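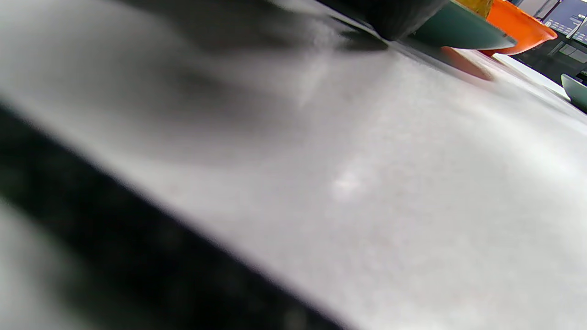
Sturnix 681 Archive Dehumidifier

Updated September
By Padusier Collections Equipment
15 shares

The Sturnix 681 is a free-standing desiccant dehumidifier for record stores, small museum stores, muniment rooms and similar spaces where paper, parchment, textiles or photographs are kept over long periods. It is supplied by Padusier to local authorities, universities, religious foundations and registered charities, either by outright purchase or on a fixed-term hire agreement.

The unit dries air by passing it over a slowly turning wheel coated with silica gel. Moisture held in the wheel is driven off by a separate stream of warmed air and carried out of the room through a duct. No refrigerant is used. Desiccant machines of this type continue to work well in unheated rooms, where the output of a refrigerant machine of similar size would fall away sharply in winter.

Suitable spaces

The Sturnix 681 is intended for enclosed rooms that are opened only for short periods during the working day. It is not recommended for reading rooms, galleries or other areas with constant public access, where the volume of incoming air makes steady control difficult to achieve.

Before an order is accepted, Padusier asks the customer to provide a floor plan and at least 30 days of humidity readings from the room concerned. Readings may be taken with any logger in good working order. Customers who do not own a logger may borrow a Vevel unit from us free of charge, subject to availability and a returnable deposit.

A dehumidifier will not cure a leaking roof, a blocked gutter or rising damp. Where the readings suggest that water is entering the building, we will normally advise the customer to have the fabric inspected first, and the order will be held open in the meantime.

Controls

Humidity is set by means of a dial on the front of the cabinet, behind a hinged cover which may be locked. The set point can be adjusted in small steps. Fan speed is selected separately and has three positions. The lowest is suited to overnight running in buildings with residential neighbours.

A remote sensor is included as standard and should be fixed to an inside wall at shelf height, well away from the outlet grille. The sensor built into the cabinet is provided for use during commissioning and should not be relied upon for day-to-day control. Large rooms, and rooms divided by full-height shelving, may need a second sensor. The controller will then act upon the higher of the two readings.

Abrupt changes are to be avoided when a damp room is first brought under control. Parchment, vellum bindings and painted wood are particularly at risk if the surrounding air is dried too quickly. The controller has a gradual mode for this purpose, which lowers the target over a period chosen by the operator. We recommend that a conservator be consulted on the length of that period.

Installation

The unit must stand level on a firm floor, with clear space on all sides for air to move and for the filter drawer to be withdrawn. Two ducts are required, one for the supply of outside air to the heater and one for the discharge of moist air. These should pass through an external wall and be spaced well apart, so that discharged air is not drawn back in. Both openings must be fitted with the insect mesh supplied.

In listed buildings, consent may be needed before an opening is made. It is the customer's responsibility to obtain this. A window panel kit is available for rooms in which the wall cannot be cut, although its use will prevent the window from being closed in the usual way and may affect the terms of the customer's insurance.

Electrical connection must be made by a qualified person. The unit should have its own circuit, clearly labelled at the distribution board, as accidental switching-off is the most common cause of the faults reported to our service desk.

Maintenance

The intake filters should be looked at monthly and changed when they are visibly grey. In newly built or recently plastered rooms they will need changing more often during the first year. Filters may be vacuumed once but should not be washed.

An inspection by a Padusier engineer is due after every 1,000 hours of running. The visit covers the drive belt, wheel seals, heater and fan bearings, and a written report is issued to the customer on completion. Running hours are shown on the counter inside the hinged cover. Under a hire agreement, inspections are included in the monthly charge. For purchased units they may be booked singly or under an annual contract.

The wheel itself is expected to last for many years in clean air. It can be damaged by solvent vapour, and the machine must be switched off and its ducts closed before any painting, varnishing or chemical treatment takes place in the room or close by.

Supplied with the unit

Remote humidity sensor with fixing bracket
Two lengths of flexible duct with clips
Insect mesh for both openings
One set of spare intake filters
Operator's handbook and wall card
Two keys for the control cover

Optional items

Second remote sensor
Window panel kit
Kawaguchi duct silencer
Wheeled base with brakes
Alarm relay for connection to a building management system

The Kawaguchi silencer reduces noise at the discharge opening and is advised where this faces a courtyard, cloister or footpath. It adds to the length of the duct run and should be allowed for when the position of the unit is decided.

Hire terms

The minimum period of hire is three months. Delivery and collection are charged according to distance and are quoted in advance. The customer must provide step-free access to the room or give notice of any stairs at the time of ordering. Should a hired unit fail and prove beyond repair on site, a replacement will be sent at no cost to the customer.

Hire may be ended at any time after the minimum period by giving 15 days' notice in writing. A unit on hire may be bought at the end of the agreement, in which case part of the sum already paid will be set against the price.

Ordering

Enquiries should be made in writing to the equipment desk and should state the dimensions of the room, the type of material stored and whether the building is heated. Orders from public bodies must carry a purchase order number. Quotations remain valid for 30 days.

Comments (0)

Contact the equipment desk | Terms of supply | Copyright Padusier Collections Equipment. All rights reserved. | Back to top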